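4. Preparing the drawer task

By now both arms should be powered up and you will have worked through the safety checks in section 3, so we can move on to the part most people enjoy. The drawer task is the one we used for the Pirkow comparison, and we suggest you get it running before trying anything of your own, as it shows up small set-up mistakes very quickly.

4.1 Put the chest on the table between the two arm bases, with the drawer front facing away from them. Push the drawer fully home.

4.2 Check the lights on both bases. They should be a steady green before you go any further.

4.3 Send both arms to the start pose with the Home command. Give them plenty of time – the left arm is often a little slower to settle, and there is no harm in that.

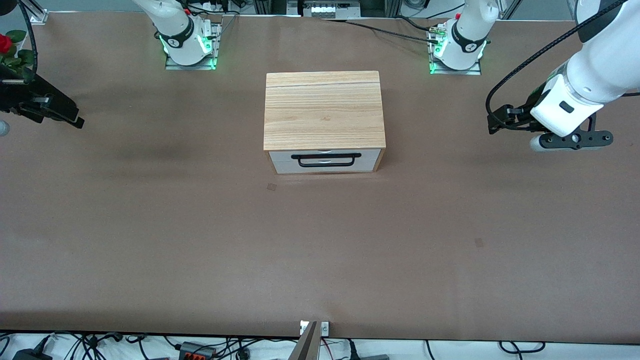 Figure 6. Drawer closed and both grippers over the table, right arm on the left of the picture.

4.4 Compare the live view with Figure 6. Left and right are always named from the robot's side in this guide, which catches nearly everybody out on their first morning (it certainly caught Peiyu Ye and me).

4.5 Load the Pirkow policy and start a trial. Each one stops by itself after 51 seconds, whether or not the drawer has been opened.

Caution: Keep your hands off the table while a trial is running. If you need to move the chest, pause both arms first and wait for them to stop.

Note: The policy was trained on 275 demonstrations, with the chest shifted and turned slightly between them, so you needn't fuss over placing it to the millimetre. Pascual Gaete found that larger turns do bring the success rate down, and his results are set out in section 6 if you would like to repeat them.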